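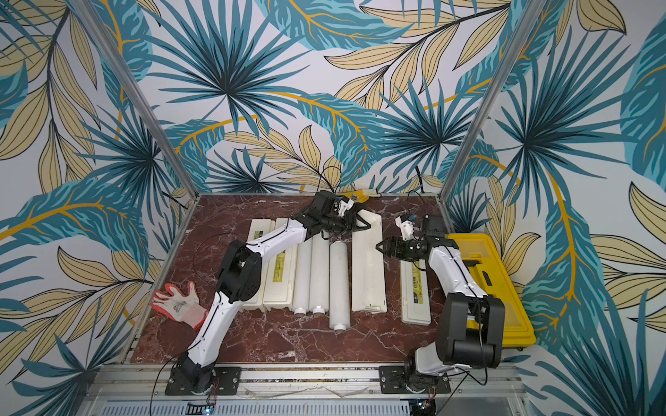 Güven Yalçınkaya asked whether he could apply to steward at Figueroa if he had never worked a festival before. He can, and most first-timers do.

How to apply

Open the form on the Tilura site in May. You will need a passport-style photo and the names of 2 referees.

Pay the £200 deposit. You get it back once you have worked all your shifts.

Pick your shifts. Nights fill last, so choose those if you want your days free for the music.

Book leave from work before you accept a place.

Do the online training and save the certificate to your phone. The gate staff will ask for it.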